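3.2 Guest chefs and the length of the menu

The dinners at Trotside are cooked by a resident kitchen and, in August, by visiting chefs who share the service with it. We looked at how the menu changes when a second kitchen joins. Course sheets were collected from the resident team and from the visiting teams, Statari and Vasilakis, and compared with the sheets the same teams used at home.

The joint menus were longer than either home menu. The extra courses were nearly always small ones served before the fish, and they were the part of the evening that each team was least willing to give up. Kosmas Zervas, who planned the running order, told us that he fixed the main courses first and let the snacks fill the time left over. Dessert was the one part of the meal where the teams wrote a dish together — in the other courses each kitchen sent out its own plates.

Seating was limited by the pass. With 2 kitchens plating at once, the counter between the stoves and the dining room became the slowest point of the service, and both visiting teams cut garnishes on the second night to keep up.

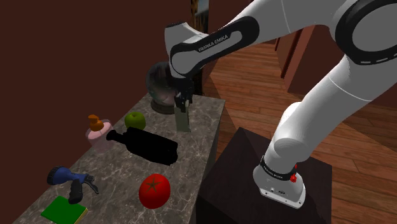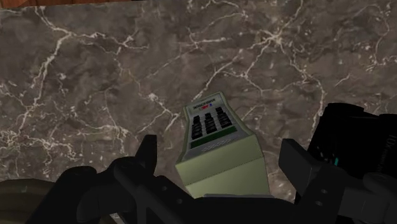
Figure 2. Veined stone countertop, two rendered views.

Guests were asked to fill in a short card after dessert. The card had 10 questions on pace, portion size and price, with space for a comment at the end. Pace received the lowest marks on both joint evenings. Most of the written comments dealt with the wait between the last snack and the first fish course, a gap that the teams had planned as a rest. Portion size drew few complaints, even from guests who left food on the plate.

Costs were harder to compare. Trotside paid for travel and rooms, while Statari brought its own dry goods and did not bill for them. Wine was supplied by Rosix under a separate agreement. We were given one combined figure for fresh produce, 4,000 euros, and could not divide it between the teams. For this reason the tables in Section 4 give ticket prices and course counts but leave out the margin per guest.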